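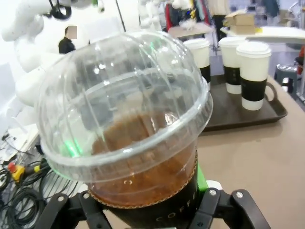

Iced cup with domed lid and black sleeve; hot-cup set on the brown tray behind.

Notebook entry, beverage packaging bench
November, morning session
Entered by: Cheuk-hei Wei

Purpose. To compare the domed lid supplied by Sevell with the flat lid from Illora on the clear cold cup, and to decide whether the black sleeve should remain part of the cold-drink set. The paper cups were set out for reference only and were not tested today.

Preparation. The cold drink was made to the Trandari counter recipe: brewed coffee, milk, syrup and ice. Filled weight without lid was 363 g. The same batch was used for all cups in the session. Sleeves were taken from the opened carton on the lower shelf, lot 927. The second carton remains sealed and should stay so until the first is finished.

Lid fit. The domed lid was pressed on by hand, working from one side of the rim to the other. It seated fully on the first attempt for every cup but one, which had a slight crease at the lip and was set aside. The flat lid required a second press at the point opposite the starting side. This was also noted in the October entry and has not improved with the new delivery.

The dome leaves generous room above the drink, and foam did not reach the lid during filling. On the other hand, the ridges catch the overhead light and make the fill level harder to judge from above. Staff checking levels should look from the side.

Sleeve. The sleeve was designed for hot cups and sits low on the cold cup. Placed dry, it held its position. Placed after the cup had stood for 12 minutes, it slid down slightly when the cup was lifted, and the inner corrugation had begun to soften. I recommend that the sleeve be fitted before filling in all cases. The lettering should face the customer; at present there is no agreed position for the seam, and cups prepared by different people do not match.

Tray. The brown tray with the cut-out handle is adequate for paper cups. A domed cold cup should not be carried on it together with hot cups until the spacing has been settled — the lids touch when the tray is tilted. Liu has asked for a revised layout drawing.

Stock. Domed lids on hand: some 610. No order is needed this month.

Open items
Creased cup: retain for Sevell, labeled with today's session.
Seam position: to be agreed with Liu before the next session.
Flat lid: repeat the press check using cups from the new carton.
Sleeve: repeat the standing check with less ice, same recipe.

Bench wiped down and remaining syrup returned to the refrigerator at 11:40.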